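The Long Drive to Lockyer, and What My Two Learned About Waiting

I have put off writing about our August trip because I wasn't sure there was much to say about it. We packed the car, we drove, we stayed with my in-laws outside Lockyer, we drove home again. But I keep thinking about one stretch of the road, and my sister says that if I keep thinking about something I ought to write it down and stop ringing her at teatime to go over it all again.

So, the drive. It is 132 miles door to door, and my husband likes to do it in one go with a flask between his knees. I like to stop. With a six-year-old and a nearly-nine-year-old in the back I think stopping is only good sense, and over the years we have settled on Drillville, where there is a decent café and a patch of grass with a fence round it. The children know this. They start asking for Drillville before we have reached the end of our own street.

What I had forgotten is how long a child can ask the same question. My son asked how much further at the first roundabout, and he asked again at the second, and by the time we were on the main road he had shortened it to just "further?" in a little hopeful voice, which was funny for a while and then wasn't. In the past I would have handed over a tablet or a bag of crisps and felt bad about one or the other for the rest of the morning. I had promised myself I wouldn't this time. I had also left the crisps on the kitchen worktop, so that helped.

I told him he could ask me once more before Drillville, and he had to choose when. Well! He went so quiet I turned round to check on him. You could see him weighing it up — was now the moment, or would it be better saved for after the bridge? He got all the way past the turning for Hokau before he spent it, and when I said four miles he whooped as if he'd won a raffle.
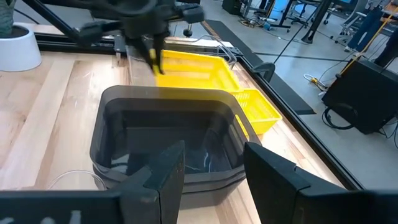

Page 88

My daughter, meanwhile, had been watching all this with great suspicion. She is the elder and she feels, quite rightly most of the time, that her brother gets prizes for things she is simply expected to do. She wanted to know why nobody had given her a question to save up. I started to explain that she hadn't been asking, and then I heard how that sounded. She'd been good and patient and looking out of the window for the best part of an hour, and I hadn't said a word to her about it.

I said sorry, which I find harder to do than I'd like, and I asked what she'd want to do with one if she had it. She thought about it and said she'd like to choose where we sat in the café. It cost us nothing at all. She picked the wobbly table by the door, with the draught, and sat there like the queen of somewhere, pouring everybody's water.

The rest of the visit was as you'd expect. It rained on the beach day. We played Tultero, the card game their grandad is mad on, until I was seeing suits in my sleep, and my son learned to lose a hand with only a small amount of shouting. I let bedtime slide by 90 minutes one night and paid for it the whole of the next day.

We tried the question rule again on the way home and it didn't work nearly so well. He used his up before we'd left the drive, then cried about it, and his sister offered him hers — and then he cried because hers was for sitting places and he didn't want to sit anywhere. We stopped at Drillville and had chips on the grass instead. I'll try it again at half-term and let you know how we get on.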